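Small things and how not to lose them
Ollton Young Explainers - for ages 7 to 10
By Eirlys Eynon

Quick one this time, lots to get through.

Every house has a drawer of bits. Rings, clips, pen lids, old keys, a thing off a thing. The drawer at our house had 62 bits in it when my niece tipped it out and counted. Took her most of a morning and she found my good scissors.

Why do small things get lost? They're light, so they get knocked about. They roll. They slip down gaps that a book or a shoe never could. And lots of them are grey or silver, same as floors and worktops, so your eye slides straight past.

Colour first, then

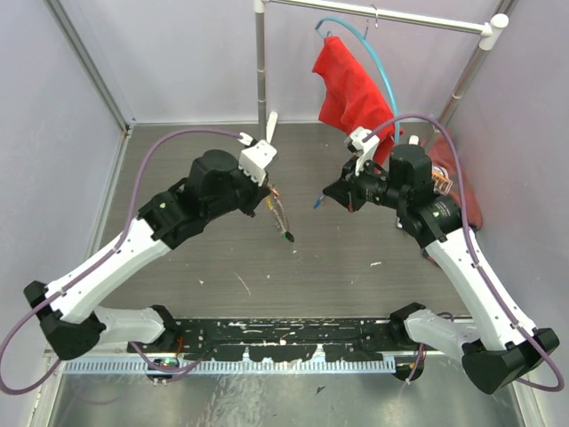

Your eyes find colour before they find shape. Quicker than reading a label, quicker than picking things up one by one. A small thing with a bright end can be told apart from its neighbour even when both are about as long as your finger or less. Green tip on the see-through one with the orange and yellow markings, blue tip on the other - and a grey floor behind, so the colours stand out well. Put the same two on a stripy rug and it's much harder. Try it with two pens at home. Plain tray, then patterned cloth. Get somebody to time you.

So if you have a lot of little tools, give each one a colour. A dab of paint, or a bit of tape round the end. Doesn't have to be neat.

Rings next

Keys, tags and whistles mostly go on a split ring. It looks like one circle of metal but look at the edge. It's a wire wound round nearly twice, like a very short spring, and the two layers sit flat against eachother. To put a key on you open the end a tiny bit and slide the key all the way round between the layers until it drops free. The metal is springy, so it snaps shut behind it.

Hard on fingernails! Ask a grown-up to start it off, or push the edge of a flat coin in the gap.

Why do rings tangle? A ring has a hole, and the hole lets other things in. One ring pokes through the next, a bit of chain goes through both, and now you've got a lump.

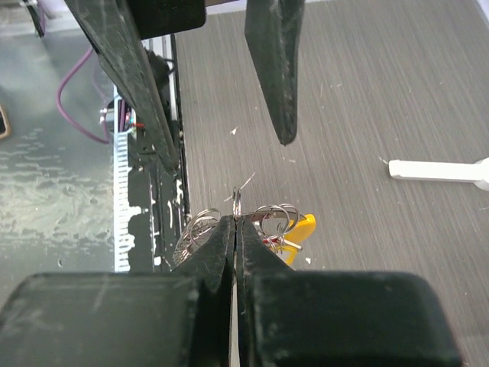 To undo a lump, don't pull. Pulling makes it tighter. Lay it flat on a table, spread it out with your fingertips and pick one ring only. Follow it all the way round. What's actually hooked through it and what is just lying on top? Lift off the loose bits first. Then do the next ring.

A bright tag helps here too. You can hold on to the tag and let everything else hang down, and somtimes half of it sorts itself out.

Words to know
Split ring - a ring made from wire wound round nearly twice
Link - one loop in a chain
Tag - a flat piece you hang on a ring so you know what it's for

Something to try
Find five small things, with a grown-up's OK. Nothing sharp. Keep them well away from babies and pets, who will eat anything. Sort by colour, then by size, then by what they're for. Which was fastest? Did anything not fit in any pile? Those go in a jar with a lid.

Next time: buttons, and why some have four holes.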